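専用サーバーのセーブ形式変更について(ビルド1105)

2026年4月27日

Cenidachのビルド1105で、専用サーバーのワールド保存形式が変わった。クライアント側だけで遊んでいる場合、必要な作業はゲーム本体の更新のみである。自前でサーバーを立てている場合は、起動前にいくつか確認する項目がある。本項ではその手順と、移行時に報告の多い不具合をまとめる。

旧形式では、地形、建築物、プレイヤーの所持品が一つのファイルに書き込まれていた。建築物の多いワールドでは保存のたびに全体が書き直され、その間サーバーの処理が止まる。新形式ではワールドを区画ごとのファイルに分け、前回の保存以降に変更のあった区画だけを書き込む。所持品は別フォルダーに移り、プレイヤーごとに一ファイルとなる。

開発元のHakalaによる更新メモには、変換は初回起動時に自動で行われるとある。ただし変換後のワールドを旧ビルドで開くことはできない。バックアップ機能は変換処理に含まれていないため、必ず手動で複製を取っておくこと。

作業の順序は次のとおり。

1. サーバーを管理コンソールから停止する。プロセスの強制終了は使わない。
2. saveフォルダー全体を別のドライブに複製する。
3. 設定ファイル server.cfg も複製する。更新時に上書きされる場合がある。
4. サーバーファイルをビルド1105に更新する。
5. ポートを閉じた状態で一度起動し、変換の完了を待つ。
6. ログに変換完了の行が出たら通常停止し、設定を戻して再起動する。
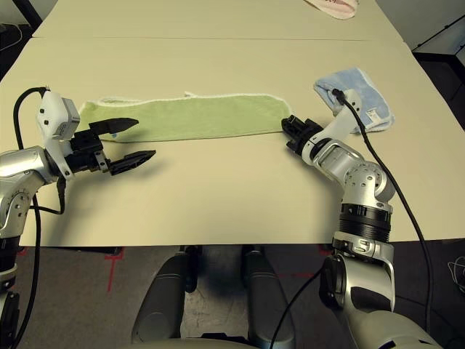 手順5でポートを閉じるのは、変換の途中でプレイヤーが接続すると、その人の所持品ファイルが空の状態で新規作成されることがあるためだ。この状態で保存が走ると、旧データの所持品は読み込まれない。閉じておけない環境では、接続パスワードを一時的に変更しておけばよい。

変換にかかる時間は、ワールドのファイルサイズよりも建築物の数に左右される。手元のStusham(湿地マップ)のワールドは400MBあり、変換には31分を要した。同じ機材で、容量は近いが建築物の少ない山岳マップのほうはかなり短く済んでいる。変換中はコンソールの表示が更新されないことがあるが、ディスクへの書き込みが続いていれば処理は進んでいる。途中で終了させた場合は、複製しておいたsaveフォルダーを戻し、最初からやり直す。

■保存間隔の設定

新形式では autosave_interval の意味も変わった。旧ビルドでは分単位だったが、1105では秒単位で解釈される。旧設定のまま「10」としておくと10秒ごとに保存が走り、区画の多いワールドではディスクの待ち時間が目立つ。標準値は60ではなく600である。60でも動作はするが、回転式ディスクを使ったサーバーには勧めない。

あわせて backup_keep という項目が追加された。自動バックアップを何世代残すかを指定する。指定がない場合は無制限に残るため、容量の小さいレンタルサーバーでは早めに設定しておきたい。値を0にするとバックアップそのものが無効になる。無制限の意味ではないので注意が必要だ。

■Stultitgateを使っている場合

管理ツールStultitgateは、旧形式のファイル名を前提にバックアップを作成する。現行版のまま1105で使うと、ツール上では成功と表示されるのに、中身は設定ファイルだけという圧縮ファイルができる。作者のVenla Harju氏は配布ページで、対応版の公開までは自動バックアップを無効にするよう案内している。サーバーの起動、停止、プレイヤー一覧の取得は現行版でも問題なく使える。

代替としては、OS側のスケジューラーでsaveフォルダーを複製する方法が簡単である。保存処理の最中に複製すると区画ファイルの世代が混在するので、コンソールで save_hold を実行してから複製し、終わったら save_resume で戻す。save_hold の状態でもゲームの進行は止まらず、変更はメモリー上に保持される。戻し忘れたままサーバーが落ちると、その間の変更は失われる。
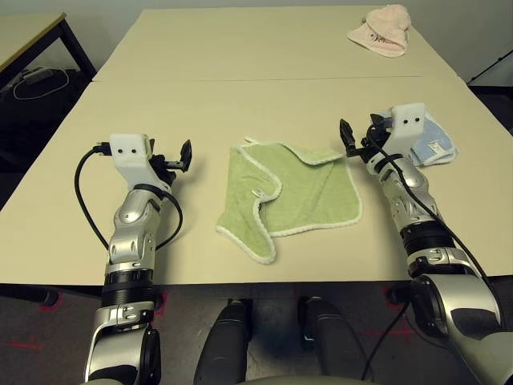 白い縁取りのある薄緑色のタオル

■報告の多い症状

【建築物の一部が消える】
区画の境界をまたぐ大型の建築物で起きる。見た目だけの問題であることが多く、対象の区画から一度離れて戻ると表示される。戻らない場合は、コンソールで rebuild_region を実行し、区画番号を指定する。番号は地図画面の右下に出る数値をそのまま使う。

【ログイン地点が初期位置に戻る】
寝床の情報が建築物側に残り、所持品フォルダーに引き継がれていない状態である。寝床を一度使えば登録し直される。移行前に設置した寝床を壊す必要はない。

【起動直後に停止し、ログに権限エラーが出る】
所持品フォルダーは新規に作成されるため、実行ユーザーに親フォルダーへの書き込み権限がないと失敗する。Linux環境でsaveフォルダーの所有者を変えている場合に発生しやすい。権限を直せば変換は最初から再開される。

【MODの保存データが読み込まれない】
旧形式の末尾に独自データを追記していたMODは、1105では読み込み対象にならない。旧データは save_old.bin として残るが、MOD側の対応を待つしかない。倉庫の拡張系はこの方式が多いので、移行前に中身を標準の箱へ移しておくのが安全である。

■旧ビルドに残る場合

配信クライアントのベータ設定から一つ前のビルドを選べる。接続するプレイヤー全員が同じビルドに揃える必要があり、公開サーバーの一覧には表示されなくなる。アドレスを直接指定した接続は可能。開発元の予定表では旧ビルドの配布は11月までとなっている。MODの都合で移行できないサーバーは、それまでに方針を決めておくことになる。

次号では、区画ファイルを個別に巻き戻す手順を扱う。

コメント(4件)

mizugame
保存間隔の件、完全に見落としていました。「15」のままで15秒ごとに保存が走っていたようです。900に直したら引っかかりがなくなりました。

北の採掘係
手順5ですが、うちはポートを閉じても同じLAN内の端末からは入れてしまいました。家族で遊んでいる人はパスワードも変えたほうがいいと思います。

tobira_k
rebuild_regionで境界の壁は戻りましたが、壁に掛けていた看板の文字が全部消えました。同じ症状の方いますか?

mizugame
>tobira_kさん
看板はうちも消えました。複製から戻しても同じだったので、あきらめて書き直しています。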